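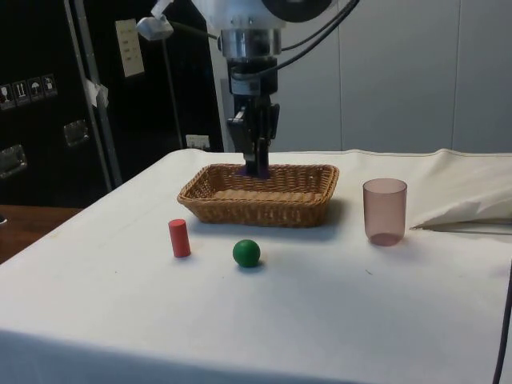 A shallow wicker basket on a white tablecloth.

Timum Catcher's Mitt
£127, post included within the UK
Right-hand throw (worn on the left). Left-hand throw to order.

I've been catching for Brelden for longer than my knees would like, and selling mitts for a good bit less time than that, so please read this page as coming from a catcher first and a shopkeeper second. The Timum is the mitt I wear myself. I stock other makes and I'll happily sell you one, but if you ring up and ask me what I'd buy, this is where the conversation ends up!

It's made by Sakalauskas, a small leather workshop that came to baseball from saddlery, and you can tell the moment you get your hand in. The leather is thick cowhide all the way through the palm, with a softer lining on the back where it sits against your knuckles. The heel is stiff. Properly stiff, to begin with. I've had people try it on in the shop and hand it straight back to me with a worried face, and all I can say is give it time (more on that further down).

The pocket is deeper than on the old model, the Brandow, which some of you still have and keep asking me about. I'm afraid it's gone for good. The Brandow had a shallow pocket that was lovely for getting the ball out quickly on a steal, and I was fond of mine, but it was hard on the palm with anybody throwing fast, and low pitches had a way of popping out of the end of it. The Timum holds on to them. You do lose a touch of speed on the transfer at first while your hand learns where the ball is sitting. Mine came back after a month or so of regular play.

Padding. There's wool felt under the palm and a separate thumb piece that you can unlace and take out, handy if you've got small hands or you just like to feel the ball. I play with it in. Rainer Hagedorn, who pitches to me most weekends and throws a horrible heavy sinker, thinks I'm soft. He is welcome to swap ends.

Breaking it in

Each mitt comes with a 200 ml bottle of conditioner, and that's far more than you need, so don't go mad with it. A thin wipe over the pocket and the hinge, leave it overnight, then play catch. Then play some more catch. I count on about 200 throws before it closes nicely, and I wouldn't take it into a game before then. Please don't put it in the oven. Please don't park the car on it either, I've had one back like that and the hinge never recovered. When you're not using it, keep a ball in the pocket and a strap or an old belt round the outside.

Laces

They're rawhide and they'll stretch over the first few weeks, so check the knots at the heel and round the web. Spare lace is in the box. If you've never relaced a mitt, send it to me and I'll do it for the cost of the return post, as long as you bought it here. If you bought it somewhere else I'll still do it, only I'll charge you and I'll grumble.

What you get

Timum catcher's mitt, black or tan
Conditioner
Spare rawhide lace and a lacing needle
Cloth bag with a drawstring

Delivery and returns

Tan, right-hand throw, is on the shelf and goes out the next working day. Black is sold out until December, but you can put your name down and I won't take any money until it's here. Left-hand throw is made when you order it and takes seven weeks, sometimes a bit less if the workshop is quiet.

You can send a mitt back if it hasn't been oiled or thrown with. Trying it on indoors and thumping the pocket with your fist is fine, everybody does that. Once there's conditioner on it, it's yours, though if a seam goes or the web lets go in the first season I'll sort it out with Sakalauskas for you and lend you something to catch with in the meantime.

Questions I get a lot

Will it do for softball? Not really, the pocket is shaped for a baseball and a softball sits up too high in it. I've got a softball mitt on the way.

Is it all right for juniors? For a strong teenager, yes. For anyone younger it's too heavy and too stiff, and they'd be miserable. Drop me a line with their age and I'll find them something kinder.

Can you stitch a name on it? Yes, on the thumb, in white or red thread. Named mitts can't come back, so do check your spelling.

Price and stock checked 4 November 2024.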